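From: Nartey
To: Gistgate household list
Date: January 2021
Subject: Re: [gistgate] Hard case or soft bag for toys and small clothes?

Hello all,

Someone wrote on this list:

> We must move out of the flat for 10 weeks while the floors are
> repaired. I have one soft bag and I can borrow a hard case.
> The case is bigger but I am afraid the zipper will break if I
> fill it with plush toys and winter things. Does anybody pack
> like this? And do you press the toys or keep them outside?

Thank you for the question. I pack in this way two times each year, so I will try to answer in order.

First the toys. Please do not decide about them at the end. I put every plush toy on the floor near the wall before I open any case, and then I see how much room they want. A teddy bear looks small on a bed but it takes the place of two sweaters. The bear goes in first, in a corner, and the socks go around him. 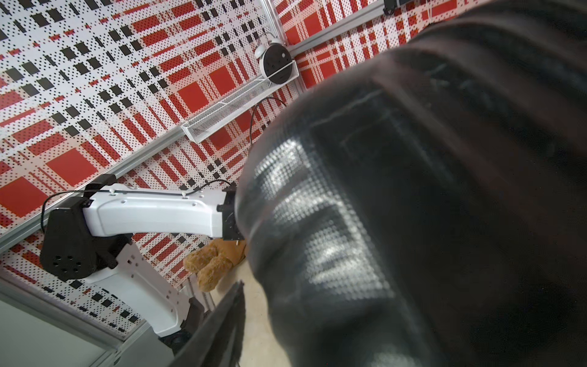
I don't use the vacuum bags for toys. I tried it once in March, with the ones from Fliller, and the stuffing in one old rabbit stayed flat on one side for a long time. For coats they are fine. A cotton pillowcase is enough for the toys and it keeps them clean.

Now the case. I prefer the hard one - a soft bag lets you add one more thing, and then one more. In a hard shell you know when to stop. Close it flat on the floor, never standing. Press the two halves together with your knee near the zipper, and move the slider a short way, then move your knee. If you pull from one corner to the other in one movement, all the force comes on the teeth at the curve.

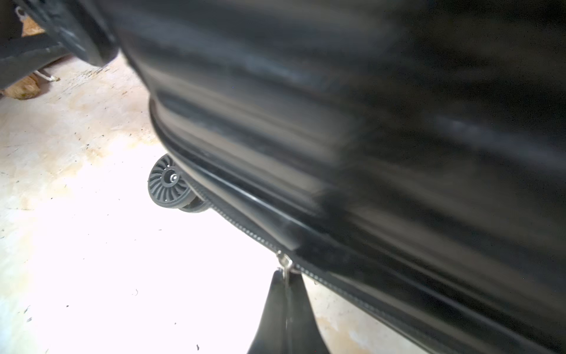 Hold the pull tab close to the slider and pull along the track, not up. When it stops, go back a little and look for cloth inside the teeth. It is nearly always a sleeve. I rub a dry candle on the teeth once a year and I have not broken a zipper since I do this.

About the wheels: turn them by hand before you load. Hair and thread collect at the axle, and a full case is too heavy to turn over comfortably.

One question back to the list. The shop Ramomar has a luggage scale for 60, and I don't know if it is worth the money. At the moment I stand on the bathroom scale with the case and subtract myself, but the result changes each time I do it.

Best regards,
Nartey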